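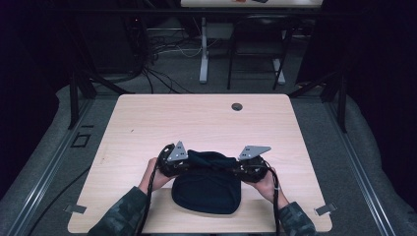 Figure 2. Dark navy fabric item on a light tabletop.

Section 11: Getting Your Wiltance Trip Planner Ready for a New Country

Welcome back! By now you should have your account open and your home airport saved, so we can get to the fun part, the first country on your list. Set aside a quiet half hour for this, maybe with a cup of tea, and keep your passport within reach.

1. Open the planner and tap New Trip. Give the trip a name you'll recognize later (plain "Spring Holiday" gets confusing once you have three of them).

2. Choose your country, then type in your arrival and departure dates. If you only know the month, pick April, or whichever it is, and leave the days blank. You can come back and fill them in once your flights are booked.

3. Enter your passport details exactly as they are printed, middle names and all. Check the expiration date while you have it open.

Caution: The planner shows general entry rules only. Please look at the official government site for your destination before you pay for anything, even if you visited the same country last year.

4. Add your stops in the order you mean to visit them. Our sample trip starts with two nights in Mundberg and goes on to Eritel by train, with a long lazy lunch in between, and you are very welcome to copy it and change whatever you like.

5. Tap Packing and go through the suggested list. Clothes are sorted by weather, so a mountain stop will bring up hats and gloves even when the rest of your trip is all beaches and sandals!

Note: Anything you add by hand stays on the list for future trips. To remove it, press and hold the item, then tap Forget.

6. Save the trip for offline use. The sample trip takes up 163 MB with maps included. Do this on your home connection, and wait for the green check mark before you close the planner.

7. Share a copy with someone at home. They can read your plan but can't change it.

If the maps stay gray after step 6, close the planner, open it again and repeat the save. Still gray? Write to Lorena Ulloa at the MacRitchie help desk, and include the trip name and the model of your phone.

Section last revised 24 October 2020.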